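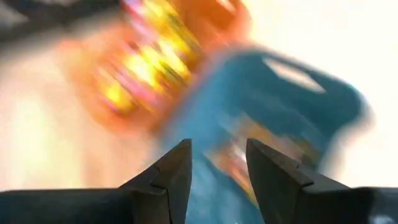
Riders and one mechanic wanted – Team Ceven, Vernelstead

04/06/2022

Short notice, sorry. Two riders out for the rest of the season, so we have two spots open on the road squad. Start right away, contract through December.

Who we want: strong on flat and windy roads, OK in a sprint, happy to pull for someone else. Climbers can write too but our calendar is mostly flat. Under 30 on the day you sign. Current race license, no exceptions.

What you get: team bike, kit, race entries, travel and food on race days. Small monthly pay, more if you finish in the points. Shared room at the team house in Vernelstead if you need it.

Also looking for a part-time mechanic. Race weekends plus one evening a week in the shop. Must be able to glue tubulars and drive the van. Drivers license needed, clean record. Paid per day.

First race for the new riders is the Dramumance circuit, then the Panicker Cup if your form is good. Test ride before that with the squad – bring your own bike and lights.

To apply: send results from this season and last, a power file if you have one, and a phone number that you acutally answer. Mechanics just send past work and when your free. Mail to Team Ceven, PO Box 2954, Vernelstead, or drop it at the shop. We pick as we go, so don't wait.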